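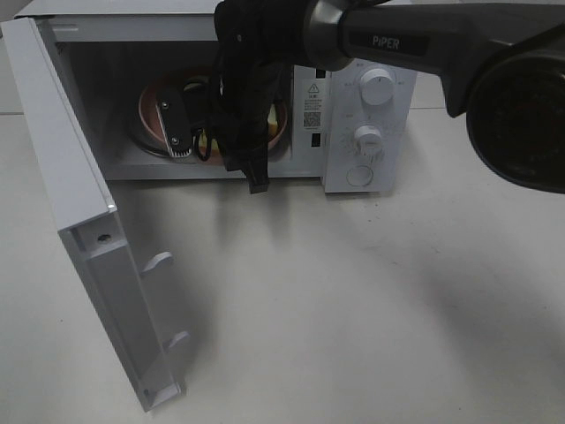

Microwave oven with the door open.

FOR IMMEDIATE RELEASE
27 March 2018

Sondis Publishes Its First Shared Kitchen Rules, After Years of Hoping People Would Just Behave

GASTITZ – Sondis, the office landlord with buildings at Hoxha Street and Gritov Yard, today released a set of house rules for its shared kitchens. The rules fit on one sheet of paper. The emails that led to them would fill a filing cabinet, and in the Gritov Yard management office they do.

The new rules follow a survey sent to all 116 companies renting desks or rooms from Sondis. Tenants were asked what they would most like to see improved. Sondis had prepared itself for questions about parking, internet speed and the elevator at Hoxha Street, which has opinions of its own. The answers were mostly about lunch.

Fish came up a great deal. So did the person who sets a timer and then leaves for a meeting, the person who takes out somebody else's soup with a few seconds to go, and the dish of unknown age at the back of the refrigerator, which several companies believed belonged to Sondis. It does not. Sondis has asked.

In the survey, 28 percent of companies said that a disagreement about the kitchen had been raised at a staff meeting. One had written a policy of its own, with an appendix.

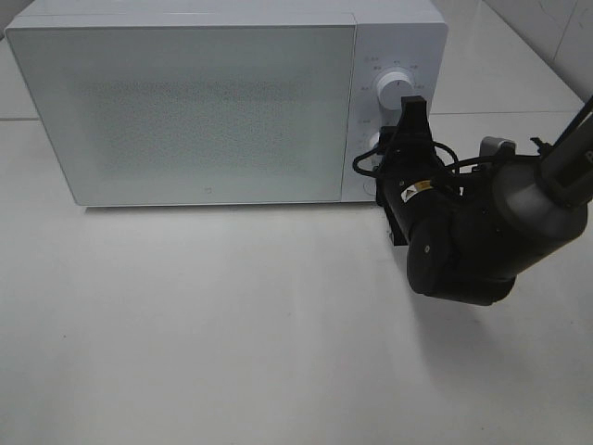
Please don't send us another laminated sign, one reply to the survey read. We have signs on the signs. Just tell us who is supposed to clean the thing and when, and we'll get along fine.

Sondis has taken the point. The rules come into force in July in both buildings, and the main ones are as follows.

Food that smells is allowed. The company looked seriously at a fish ban and dropped it after an internal discussion of what counts as fish. Strong-smelling lunches may be heated in the kitchens that have a window, with the window open, and eaten wherever the owner of the lunch still has friends.

Finished food may be moved. If the timer has gone off and the owner is not in the room, the next person in line may take the food out and put it on the counter. It may not be tasted, or commented on in writing.

Refrigerators will be emptied on the last working day of each month. Anything with a name and a date on it stays. Anything else goes, including the container, however nice the container is. Sondis recognizes that this will be painful and suggests a marker pen.

Cleaning is now part of the rent. Until today, leases at Gritov Yard said that kitchens would be kept tidy "by the users jointly," a phrase that turned out to mean the same two people from the second floor. Sondis cleaning crews will instead do the counters, sinks and appliances every evening, at no extra charge to current tenants. 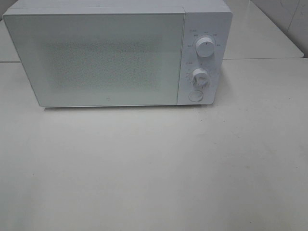 The evening cleaning will not cover dishes. Mugs left in the sink overnight will be placed in a box marked Mugs, where they may be collected without questions. Mugs still there at the end of the month will join the general supply, which could use them.

Sondis will also stagger the lunch hour at Hoxha Street, where the kitchen is shared by four floors and the line at noon has been known to reach the stairs. Each floor will get a suggested start time. The times are only a suggestion, and the company has no plans to enforce them, partly for lack of staff and partly for lack of nerve.

A draft of the rules was shown to tenants before release, and comments were invited. 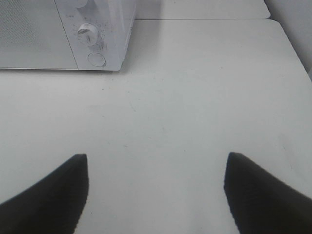
The draft was fine, came one comment, but it should say what happens when the person breaking the rules is the boss. The final text now includes a line on this. It says that the rules apply to everyone, and that bosses are free to read them twice.

Sondis does not expect 100 percent compliance and would be a little alarmed to see it. A follow-up survey will go out once the rules have had time to settle in. Questions about parking will be included again, in case anyone has one.

About Sondis
Sondis rents offices, studios and meeting rooms to small companies in Gastitz. All leases include heating, internet access and, starting in July, somebody to wipe the counter.

Press contact
Sondis Press Office, Gritov Yard, Gastitz. Copies of the kitchen rules are available on request, unlaminated.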